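Zwischenbericht Hasenprojekt Flerna
Berichtszeitraum: Frühjahr bis September
Empfänger: Förderstelle, zur Kenntnis an den Vorstand der Hegegemeinschaft

Liebe Förderstelle,

ich fange mit dem an, was Sie vermutlich am meisten interessiert: Wir liegen im Plan, das Geld reicht, und Hasen haben wir auch gesehen. Bei der Frühjahrszählung waren es auf der Strecke Skisesgate 52 Stück, und ich gebe zu, dass ich beim Auswerten der Bögen erst mal geschluckt habe, weil ich mit deutlich weniger gerechnet hatte. Der Winter war nass, die Senken standen wochenlang unter Wasser, und beim Ansitz hatte ich manchmal den ganzen Abend nichts vor dem Glas außer Krähen. Ob 52 viel oder wenig ist, dazu weiter unten mehr, das muss man ein bisschen auseinanderdröseln.

Was wir gemacht haben

Gezählt wird bei uns mit dem Scheinwerfer vom Auto aus, immer auf denselben Feldwegen, immer nach Einbruch der Dunkelheit. Sechs Strecken haben wir festgelegt, vier davon im Revier Skisesgate und zwei drüben in Ernik. Im Antrag standen noch mehr, aber eine Strecke führt über die neue Umgehung, und da möchte ich nachts nicht im Schritttempo mit Handscheinwerfer unterwegs sein. Eine andere endet inzwischen vor einem Wildzaun. Ich habe beide gestrichen und die Karte entsprechend geändert, die neue Fassung liegt Ihnen seit dem Sommer vor (falls nicht, bitte kurz melden, dann schicke ich sie noch mal).

Im Frühjahr sind wir jede Strecke zweimal gefahren. In Ernik ist ein Durchgang ausgefallen, da war Nebel, und bei Nebel leuchtet man eine weiße Wand an. Den Durchgang haben wir nachgeholt, allerdings stand der Raps da schon ordentlich hoch. Die Zahl aus dieser Nacht habe ich in der Tabelle markiert und würde sie beim Vergleich lieber weglassen. In hohem Raps sieht man keinen Hasen, auch wenn er da sitzt.

Die Herbstzählung steht noch aus. Dafür müssen Mais und Zwischenfrucht mitspielen, beim Mais sieht es ganz gut aus, bei der Zwischenfrucht bin ich skeptisch. Der Senf ist an manchen Stellen schon kniehoch, und wenn es so mild bleibt, wird er noch höher. Notfalls warten wir den ersten Frost ab.

Blühstreifen und Brachen

Hier lief es durchwachsen. Das Saatgut kam von Younis, rechtzeitig und in der bestellten Menge, da kann ich nicht meckern. Gesät haben wir im Frühjahr, der Streifen in Skisesgate ist 300 Meter lang geworden und zieht sich vom Graben bis fast an das Feldgehölz. Dann kam allerdings erst mal kein Regen. Gar keiner! Ich bin jeden Abend rausgefahren und habe auf nackte Erde geguckt, und was dann als Erstes grün wurde, war Melde. Melde ist für den Hasen nicht verkehrt, der Landwirt sieht das naturgemäß anders. Wir haben uns geeinigt, dass ein Schröpfschnitt gemacht wird, hoch angesetzt und erst, nachdem wir die Fläche abgesucht hatten. Danach kam die Mischung richtig gut, und im Hochsommer stand da ein Streifen, bei dem Radfahrer angehalten haben.

In Ernik ist der Streifen dagegen nichts geworden. Der Boden ist dort schwer, das Saatbett war klumpig, und ich hätte darauf bestehen sollen, dass noch mal drübergegangen wird. Habe ich nicht, mein Fehler. Wir lassen die Fläche jetzt als Brache liegen und säen im nächsten Frühjahr neu. Die Brache wird übrigens gut angenommen, in den Pässen liegt Losung, und an der Südecke habe ich mehrfach einen Junghasen hochgemacht. Vielleicht lassen wir einen Teil davon dauerhaft so, das würde ich gern mit Ihnen besprechen, bevor ich Saatgut nachbestelle.

Wie ich die Zahlen lese

Die 52 Hasen in Skisesgate sind die Summe aus dem besseren der beiden Durchgänge. Im schwächeren waren es weniger, das ist normal, die Tiere sitzen eben mal hinter der Kuppe und mal davor, und bei Wind drücken sie sich. Ich bitte deshalb herzlich darum, aus einem Frühjahr noch keinen Trend zu basteln. Wir haben aus der Zeit vor dem Projekt nur die Schätzungen der Pächter, und die sind, wie Schätzungen von Pächtern halt sind, mal zu hoch und mal zu niedrig, je nachdem, ob gerade eine Treibjagd ansteht.

Was ich sagen kann: Die Verteilung hat sich gegenüber den alten Aufzeichnungen verschoben. Früher saß alles unten am Graben, jetzt haben wir die meisten Hasen oben auf den Winterweizenschlägen. Ich vermute, dass das mit der Nässe im Winter zusammenhängt, beweisen kann ich es nicht. In Ernik ist der Besatz nach wie vor dünn. Da fehlt Deckung, und der Fuchs hat zwischen den großen Schlägen leichtes Spiel.

Gejagt wurde der Hase im Berichtszeitraum auf den Projektflächen nicht, das war so vereinbart und hat auch geklappt. Für die kommende Saison haben beide Reviere zugesagt, es dabei zu belassen. In einem Fall hat das zwei längere Telefonate gekostet, am Ende war es aber kein Streit. Man möchte halt im Dezember mit den Nachbarn raus, das verstehe ich ja.

Raubwild

Beim Fuchs waren die Pächter fleißig, die Strecke liegt über der vom Vorjahr. Die genauen Zahlen stehen in den Streckenlisten, die reiche ich mit dem Jahresbericht ein, weil sie erst dann vollständig sind. Die Kunstbauten sind gebaut und abgenommen, einer hatte im Frühjahr Wasser drin und musste höher gelegt werden. Die Arbeit haben wir selbst gemacht, an Kosten kam nur der Kies dazu.

Zum Waschbären hatten Sie nach dem Auftakttreffen gefragt. Der ist da, auch wenn ihn lange keiner haben wollte. In der Betonrohrfalle am Bach haben wir ihn bestätigt. Für den Hasen ist er wohl nicht das Hauptproblem, für die Bodenbrüter schon eher, und da wir ja nebenbei auch nach Kiebitz und Feldlerche gucken, behalte ich das im Blick.

Geld

Vom bewilligten Betrag ist der größte Teil für Saatgut, Pachtausgleich und Technik ausgegeben. Die Scheinwerfer waren teurer als gedacht, das Saatgut günstiger, unterm Strich gleicht sich das aus. Einen Posten würde ich gern umwidmen: Für Wärmebildtechnik hatten wir eine Miete eingeplant, die brauchen wir nicht, da uns das Nachbarrevier ein Gerät leiht. Mit dem Betrag könnte ich in Ernik die Bodenbearbeitung vor der Neuansaat bezahlen, diesmal dann ordentlich. Einen formlosen Antrag lege ich bei. Falls Sie dafür ein Formular haben, nehme ich auch das Formular.

Die Fahrtkosten sind noch nicht abgerechnet. Mein Fahrtenbuch hat im Sommer eine Lücke, die ich gerade anhand des Kalenders schließe. Reiche ich nach!

Was als Nächstes kommt

Zuerst die Herbstzählung, sobald der Mais runter ist. Die Bögen sind gedruckt, die Fahrer eingeteilt, und die Polizei bekommt wie immer vorher Bescheid, damit niemand wegen der Lichter in der Feldmark anruft. Dann die Besprechung mit den Landwirten über das kommende Anbaujahr, davon hängt viel ab. Wenn in Ernik wieder durchgehend Mais steht, kann ich da säen, was ich will, das bringt nicht viel. Zwei Betriebe haben aber schon signalisiert, dass sie über einen breiteren Rain reden würden, wenn der Ausgleich stimmt.

Außerdem möchte ich die Stoppel länger stehen lassen, wenigstens auf den Schlägen am Feldgehölz. Das kostet fast nichts und bringt Deckung genau in den Wochen, in denen sonst alles kahl ist. Ob das mit der Bestellung zusammengeht, wird sich im Gespräch zeigen, beim Raps sicher nicht, bei der Sommerung vielleicht.

Und falls jemand von Ihnen bei der Zählung mal mitfahren mag: gern! Warme Sachen mitbringen, es wird spät, die Heizung bleibt aus und das Fenster offen.
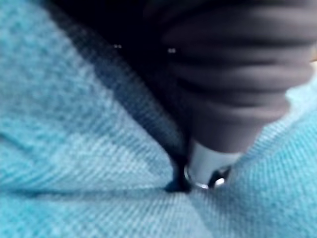
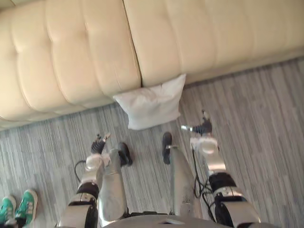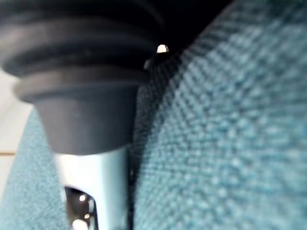
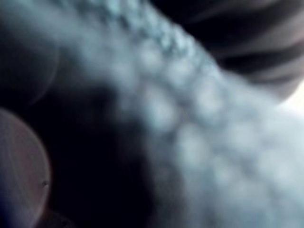
Zweites Bild: beiges Ledersofa, davor am Boden ein weißes Kissen.

Anlagen: Streckenkarte (neue Fassung), Zählbögen Frühjahr, Antrag auf Umwidmung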